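Gredeo Intake Forms for Clinics
Optional SOGI module (sexual orientation and gender identity)
Sold by Lalter. Works with Wekgate records software, version 7 and up.

Price: $1,080 per site, per year
Setup: included
Languages: English, Spanish
Trial: 3 months, cancel any time in December if you start in the fall

What you get

A set of intake questions that ask patients about gender identity, pronouns, name in use and sexual orientation, with the answers saved as proper fields in the chart. Most clinics we sell to have been keeping this in a free-text note, or on a sticky flag at the front desk, or nowhere. A note can't be searched or counted, and it has a way of going missing when a patient moves between departments.

Lalter carries 2 products of this type, Gredeo and Bang. Bang is cheaper and its screens look nicer. We think its questions are weak. It puts gender and orientation in a single drop-down list, so a trans woman who is also a lesbian has to pick one. If all you need is a box checked for a grant report, Bang will check it. We wouldn't expect much from the numbers.

What the maker claims, and what we think

Gredeo's brochure says the module "improves outcomes for LGBTQ patients." We have asked to see what that is based on and have been sent the brochure again. A form doesn't improve anybody's health. It can stop a nurse from calling out the wrong name in a full waiting room, and it can show a clinic whether its gay and trans patients are skipping screenings. What the clinic does after that is up to the clinic.
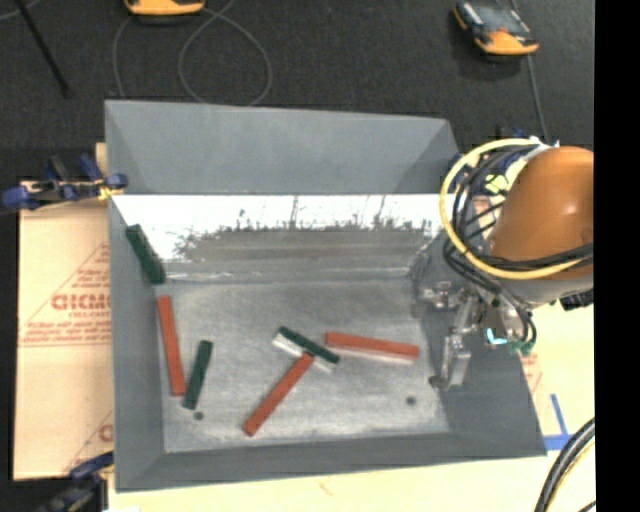
The brochure also says staff need "no training." We disagree strongly. Front desk staff will be asked why the question is there and who will see the answer, and they need something better to say than "the computer wants it." Gredeo supplies a one-page handout. Plan on writing your own.

Privacy

Every question can be skipped, and skipped answers are stored as skipped, not as "straight" or "male." Patients can change or delete an answer at the desk or through the portal. Access can be limited by job role, but this is turned off when the module arrives. Turn it on before you ask a single patient anything. Ask your lawyer what your state lets you hold and who can demand to see it. We can't answer that for you, and neither can Gredeo.

Known problems

Name in use doesn't print on lab labels unless your lab link has been updated.
The Spanish wording for "nonbinary" changes from one screen to the next.
Reports leave out any group with fewer than 7 patients. Small clinics may get a mostly blank page.

Returns

Full refund during the trial. After that, no refunds for part of a year. Your data can be exported as a spreadsheet at any point, at no charge.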